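Backline and drum riser inspection, Buvent main room, load-in for Dernia. Completed 1 June 2022 before line check. Inspector: Hedvika Kratochvíl. Second signature: Libor Malý (stage electrics only).

Status codes: **P** pass, **C** pass with comment, **F** fail, **N** not inspected. An item marked F stays out of use until it is re-inspected and signed again. Comments are the inspector's unless initialed.

## 1. Drum riser

- [x] **1.1 Deck locks engaged on all sections – P**
- [x] **1.2 Legs at equal height, feet seated in rubber cups – C**
 Upstage left cup is split along one side. It still holds. Replace before the August dates.
- [x] **1.3 Deck level, both directions – P**
- [ ] **1.4 Edge marking visible from the kit side – F**
 White tape worn through along the rear edge. Retaped at soundcheck, see section 7.
- [x] **1.5 Rear guard rail fitted and pinned – P**
- [x] **1.6 Load plate legible – C**
 Plate reads correctly but is fixed under the carpet. Move it to the front fascia so that it can be checked with the kit in place.
- [x] **1.7 Carpet secured at the corners, no curl at the throne position – P**

## 2. Kit hardware

Rack is the Kauppinen curved type, asset 409. Stands are Seltier double-braced unless stated.

- [x] **2.1 Rack clamps torqued by hand, memory locks seated – C**
 The clamp under the second rack tom turns slightly under load. Tightened. Dalibor Jelínek moves this tom between songs and should use the wing nut, leaving the clamp alone.
- [x] **2.2 Cymbal stands: leg spread adequate, one leg under the cymbal – P**
- [x] **2.3 Boom arms: counterweighted where extended past half length – C**
 The china boom is at full extension. Counterweight fitted. It was missing at the last inspection as well, so it now has its own line on the packing list.
- [x] **2.4 Felts and sleeves present on every stand – P**
- [x] **2.5 Hi-hat clutch holds under foot pressure – P**
- [ ] **2.6 Throne: base, thread, backrest – F**
 Thread on the height adjuster is stripped for the last few turns. Throne tagged and removed. House throne substituted.
- [x] **2.7 Bass drum spurs even, points retracted on carpet – P**
- [x] **2.8 Kick pedal: chain, spring, beater shaft – C**
 Left-hand spring is noisy. Oil only. No sign of fatigue at the hook.

## 3. Microphones and stands at the kit

- [x] **3.1 Overhead stands weighted and outside the drummer's exit path – P**
- [x] **3.2 Clip mounts clear of stick travel – C**
 Snare clip was in line with the rimshot. Rotated toward the hi-hat. Dalibor confirmed the position by playing.
- [x] **3.3 Cable slack dressed down the stand, no loops at ankle height – P**
- [x] **3.4 Kick mic cable exits on the audience side – P**
- [x] **3.5 Sub-snake box fixed to the riser leg – P**

## 4. Stage electrics (L.M.)

- [x] **4.1 Residual current devices tripped and reset – P**
- [x] **4.2 Distribution box covers closed, unused outlets capped – P**
- [x] **4.3 Amp power cables free of cuts and tape repairs – C**
 Bass amp cable had tape over the jacket near the plug. Jacket is sound underneath. Tape removed. L.M.
- [x] **4.4 In-date test label on each house cable – C**
 Cable 261 has a label that cannot be read. Pulled and retested, relabeled. L.M.
- [x] **4.5 Pedalboard supplies isolated, no daisy chain across stage left – P**
- [x] **4.6 Wedges and drum fill on the audio supply only – P**
- [ ] **4.7 Fan at drum position – N**
 Fan did not arrive with the rest of the backline. Inspect on arrival. It is not to be plugged into the nearest free outlet, which is on the lighting supply. L.M.

## 5. Sound exposure

- [x] **5.1 Drum fill limiter set and locked – P**
- [x] **5.2 In-ear pack limiters on for all players – C**
 Zdeňka Hrubý (guitar, vocals) had the limiter off for a better reading of the click. Switched on. Click raised in her mix instead.
- [x] **5.3 Earplugs stocked at monitor position – P**
- [x] **5.4 Crew position behind drum fill marked as hearing protection zone – P**
- [x] **5.5 Talkback level checked separately from program – P**
 Talkback had come through almost 10 dB above the click at rehearsal. Matched at the desk.

## 6. Access, side stage and general housekeeping

- [x] **6.1 Exit route from the riser clear for one person in low light – P**
- [x] **6.2 Steps fixed, handrail on the offstage side – P**
- [x] **6.3 Flight cases closed and braked, stacked no higher than two – C**
 Six cases along the back wall, one with a dead brake. Turned on its side and moved to the loading bay.
- [x] **6.4 Extinguisher at stage right, seal intact – P**
- [x] **6.5 Drinks below table height and away from the pedalboards – P**
- [x] **6.6 Towels and cloths folded and off the amps – P**
 Vents on the guitar heads checked by hand for airflow.
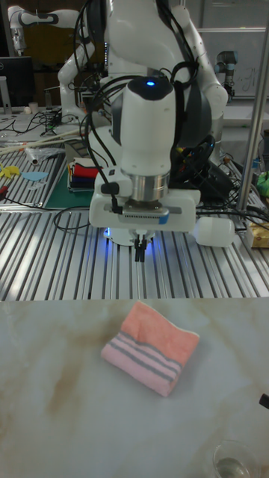
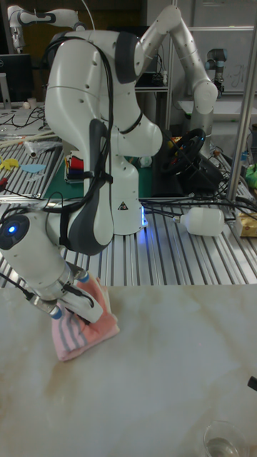 ## 7. Corrective actions

| Item | Action | Owner | State |
|---|---|---|---|
| 1.2 | Replace split foot cup, upstage left | Kratochvíl | Open, due before August |
| 1.4 | Retape rear riser edge | Kratochvíl | Done at soundcheck |
| 1.6 | Move load plate to fascia | Čierny | Open |
| 2.6 | Repair or scrap throne base | Jelínek | Open, throne tagged |
| 4.7 | Inspect fan on arrival | Malý | Open |
| 6.3 | Replace case brake | Čierny | Open |

Item 2.6: the adjuster thread is cut into the base tube. A new bolt alone will not fix it. Ask Seltier for the complete lower section before ordering a throne.

Item 1.6 has been carried over from the previous sheet. Jarmila Čierny has the rivets.

Re-inspect section 2 in full if the kit is struck for the support act and rebuilt. Sections 1 and 4 stand as signed unless the riser is moved.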